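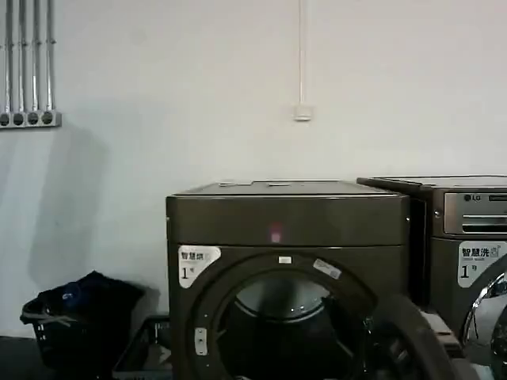 The laundry room on the ground floor of the Stokanwood house.

Call for participants: Plirkum, a residency for people who write about food

Plirkum is looking for eight participants for its next residency at Stokanwood. The residency is in May and lasts three weeks. We invite people who write about food in any form: essays, family recipes, local history, radio texts, poems about soup. You can be published or not published. You should have one project which is already started and which needs time and quiet.

We are a small association and this will be our fourth residency. In the earlier years we have had a retired ship's cook writing down his recipes, two sisters with a book on pickles, and a student of geography who made a study of village bakeries. We like it when the people at the table do not all come from the same profession.

The place

Stokanwood is an old forestry house with two floors, a large kitchen and a garden which is half wild. The nearest village is Hato, 25 minutes on foot by the river path. It has 2,000 inhabitants, one bakery, a pharmacy, a library and a small market in the mornings. The bus from Liao stops at the church in Hato, and if you tell us your arrival time we will fetch you with the car.

Each participant has a single room with a desk and a lamp. Four rooms have their own bathroom and four rooms share two bathrooms in the corridor. If you need a room without stairs, please write this in your application and we will keep one for you. The internet is good in the library room and weak in the bedrooms.

How the days go

The mornings are for work and we ask everybody to keep the upper floor quiet until 13:00. Lunch is cold and you take it when you want. In the evening we eat together at 19:00. Two participants cook each evening, with one of us to help, and everybody has their turn. You do not need to be a good cook. The food is bought by us, and we also pay for it if you want to try something for your project, as long as it is a normal ingredient and not truffles.

Twice a week there is a reading after dinner. One person reads a text of ten minutes and the others respond. It is possible to read in another language if you bring a short summary in English. Kanokwan Thongsuk will lead the readings. She has edited cookery books for many years and will also meet each participant alone, two times, to speak about the manuscript. Please send her your pages one day before the meeting.

There is one excursion, to the salt works at Liao. We leave at 8:00 and are back for dinner. The excursion is included in the fee, but you may stay home and work if you prefer.
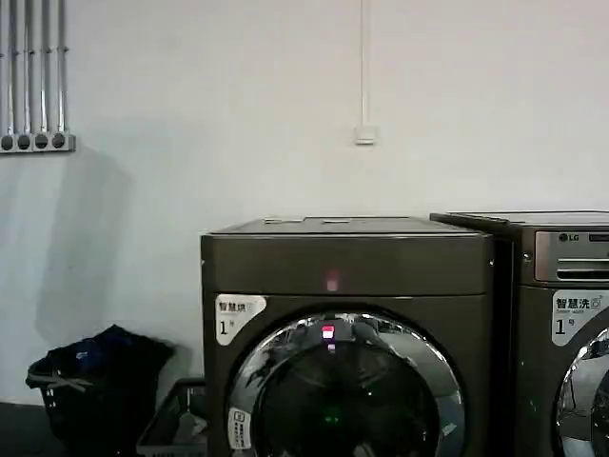 Cooking together for three weeks makes many aprons and tea towels dirty, so we share a few small tasks in the house. Every participant has one task for each week: kitchen, garden, table or linen. The person with the linen task collects the kitchen cloths in the evening and washes them the next day, after the quiet hours. The black basket in the laundry room is for kitchen cloths, and the grey plastic one next to it is for bed sheets. Your own clothes you wash when you like. Washing powder without perfume is provided. None of the tasks should take more than half an hour in a day, and if you have a health reason not to do one of them we will find another.

What it costs

The fee is 569 euros for the whole stay. This covers the room, all food, the meetings and the excursion. Travel you pay yourself. After you are accepted we ask for a deposit of 100 euros, which is part of the fee. We return it if you cancel before the end of March.

There are two free places for people who cannot pay. To ask for one, add one sentence to your application. We do not want to see your bank papers. There is also a travel grant of 400 euros for one participant who comes from outside Europe.

What to send

One letter, no longer than one page, in which you tell us what you are writing and what you hope to do in the three weeks.

A piece of your writing, up to six pages. It may be from the project or from something else. If it is not in English, please add a translation of the first page. A simple translation is enough.

Your name, your address, what you do not eat, and if you have an allergy to cats. We have one cat.

Please do not send recommendation letters or photographs of yourself.

Bushra Farooqui receives the applications and will confirm each one when it arrives. If you have no confirmation after one week, please write again. Applications are open until the end of January. The letters are read by three people, and you will have our answer, yes or no, before the end of February.

Questions before you apply are welcome. You can use the contact form on this site or telephone to the Plirkum office between 9:00 and 12:00. We speak English, Thai and Urdu.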